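Clearing the Table: Does a Fixed Order Save Time?
Final report, Household Tasks module
Rommel Calimlim and Randa Fakhoury

3. What we tested

The Rendham handout claims that a table clears faster if the plate goes last. We doubted this from the start. The handout gives no timings, and its only source is an older handout. So we set out one plate and a few small things on a bare wooden table and timed the clearing in both orders, 200 trials in all, split evenly.
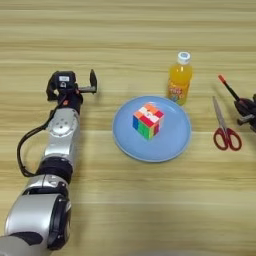 Plate-last came out ahead, but by less than the spread between two trials of the same kind. Gerardo Espiritu, who read our draft, thought that was enough to support the handout. We don't. Four of the slowest plate-first trials came from one afternoon in December, and when we leave them out the gap nearly closes.

There is also the question of what counts as cleared. We stopped the clock when the last item left the wood. Wiping was not included, and in a real kitchen it probably takes longer than everything we measured — so the whole argument about order may be beside the point.

4. Limits

One table, one plate, shallow with a raised rim. A deep bowl might behave differently. We would not repeat the Rendham claim to anyone without a second table and a heavier plate.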